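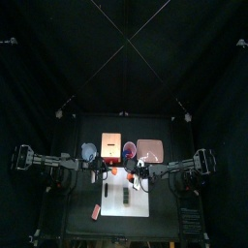

Gradevon outlet – closing walk-through, store 348
Checked by: Aisyah Oei, 7:40 am

Front doors – OK. Left one sticks, push hard.
Exit signs – 4 lit, 1 out by shoe wall. Bulb orderd.
Extinguishers – tags current.
Clearance racks – FAIL. Too close to fitting rooms, move back 3 ft before opening.
Stockroom – aisle blocked again, Wattimena boxes. Sutrisno to clear.
Fixture sale tags – missing on 5 shelves
Alarm panel – not tested, need code form landlord

Recheck before noon. A.O.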